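Soluvura software sync, notes from 09/09/2025

Okay, my turn on notes again, so you get them in my style. On the call: Magdolna Szilágyi (perception), Waltraud Moser (planning and control), the two folks from Sokarside for the first half, and me typing. I missed the first few minutes hunting for my headset, so if you said something brilliant before we got to the segmentation stuff, please add it yourself!

1. Table segmentation

Magdolna went first. She's been fighting with white things on pale wood since July, and the new depth-plus-color mask is finally merged. She ran it over the replay set, 2,056 clips in all, and 658 of them still come back with a ragged edge on the object (the old mask gave us 948, so I was pretty happy with that, Magdolna less so). Her theory is that the wood grain pulls the color side of the mask around whenever the rim of the object is only partly in view. The white disc at the top of this view is the kind of input she means: part of a curve, a soft shadow under it, and a whole lot of grain.

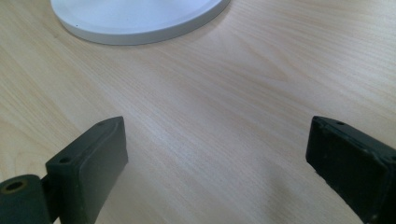 Open jaws over bare wood, edge of the white disc at the top.

Waltraud asked if we could just wait for a fuller view before asking for a mask. Magdolna said sure, but then the planner sits there with nothing to do, and we all remember how that looked in the last demo. We went back and forth on this for way too long (my fault, I kept bringing up the demo). Where we landed: perception sends a partial mask right away with a "partial" flag on it, and the planner is allowed to move closer on it but can't close on it.

To do: Magdolna adds the flag to the message. Waltraud reads it on her side. I update the docs page, which still describes the version before the last one, sorry.

2. Approach planning in Clolum

Waltraud's section. The Clolum planner treats every object as one lump with one box around it, and that's fine for a block and pretty bad for anything with a wide base and something big sitting on top. She shared her screen and we talked over the stand: flat round base, thin post, big soft black part up above. One box around all of that swallows a ton of free space near the base, so the planner throws out approaches that would be perfectly okay. 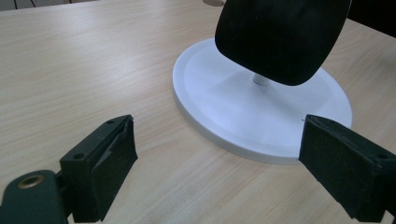 Stand with the black padded part on top, fingers on either side at the front.

She wants to split objects into two or three stacked boxes instead. Magdolna likes it but worried about the thin post, since anything that narrow tends to drop out of the depth data and then the top piece floats in midair as far as the planner knows. Waltraud said floating is okay with her as long as both pieces carry the same object ID. I liked that a lot, mostly because it means no new tracking code!

Sokarside asked what it does to planning time. Waltraud has it at 80 milliseconds per query on her branch, and they said they can live with that. They'd like it behind a config switch, off by default. Agreed.

To do: Waltraud opens the pull request with the switch in it. Magdolna checks the shared ID thing against her tracker.

3. Replay viewer

Quick one. The viewer still draws the finger outlines one frame late, so everybody thinks the calibration is off and then messages me about it. I have a fix, it's small, it needs a reviewer. Magdolna took it.

I also asked if anyone still uses the old log format. Long silence. I'm deleting the importer unless somebody yells before the next sync.

4. Leftovers

Waltraud would like us to stop naming branches "test2". (She was looking at me.)

Gripper width logging got bumped to next time, we ran out of clock. Waltraud has notes next.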